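Notes from the Teleoperation Bench

The tabletop work in the Jullow project has moved from single objects to place settings. The change was made because single-object recordings were no longer separating good policies from mediocre ones. A policy that can pick up a block from a known position tells us little about how it will handle a fork that lies nearly flat against the wood.

The task is specified in one line: the glass goes on the tray, the cutlery goes beside the plate, and both arms finish clear of the table. The operator chooses the order. Start positions are changed between recordings, and a new start must differ from the last in the angle of at least one utensil.

Both arms are driven by remote control from a pair of leader arms. The operator moves the leaders by hand and the followers copy the joint angles. Sepehr Nouri, who wrote the current operator guide, asks for slow approaches and a short hold before each grasp. Fast approaches look fine on the bench but leave the wrist camera with few usable views of the object. 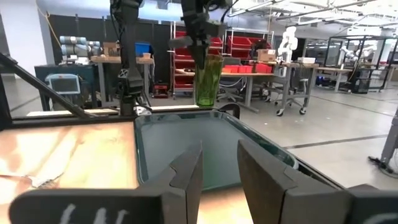
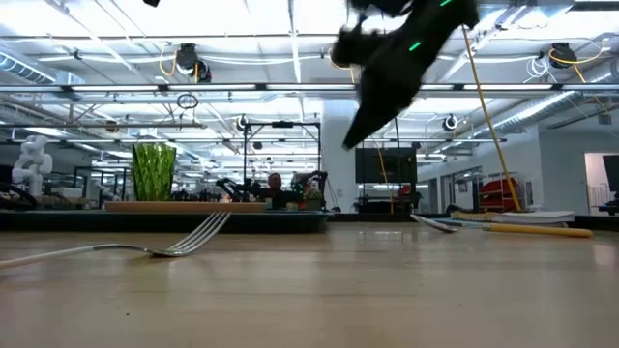
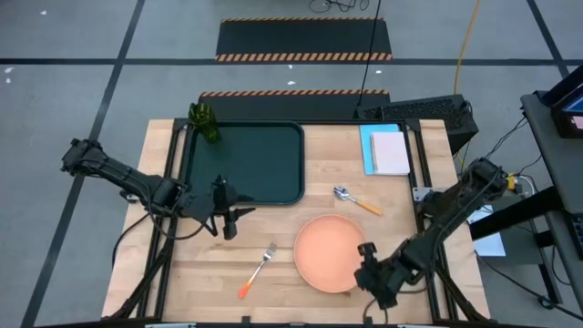 ZOSTON, 2 July 2026 - The first place-setting set closed this week at 3,950 recordings. Of these, roughly 900 are held back for evaluation and will not be used in training. The split was made by start layout, so that no layout appears on both sides.

Glassware is the slowest part of the task. A clear green glass gives the depth estimate very little to work with, and the faceted sides return highlights that move as the wrist moves. Operators have settled on a grasp at the rim, with the fingers pointing down. It is less stable than a grasp around the body, but it keeps the fingers away from the tray during placement.

Cutlery has a different problem. The fingertips need to reach the table surface without pressing into it, and the leaders give no force feedback. The guide now recommends taking a fork by the handle where it lifts off the table, then turning it in the air. Sliding a utensil to the table edge to get under it is not allowed in this set - it works for a person at the controls, but the trained policy tends to push the utensil onto the floor.

Failed grasps are kept if the operator recovers within the same recording. They are labeled at the point of failure and again at recovery. Recordings in which an object leaves the table are discarded. An arm that stops on a joint limit also ends the recording, and the operator starts again from the same layout.

Two changes apply from the next set. The Rurkix logging tool will write a time stamp for each camera separately, which should remove the small offset between wrist and fixed views seen in long recordings. The gripper opening will be stored as a measured value as well as a commanded one. Older recordings will not be converted.

The Khosravi layout sheets have been revised to match. Please use the new sheets and recycle any printed copies of the old ones. Operators who have not driven both arms before should complete 2 supervised practice layouts before recording. Practice runs go in their own folder and are not counted toward the set.

Evaluation on the held-back layouts is planned for November. Questions about labels or the operator guide should go to Sepehr Nouri.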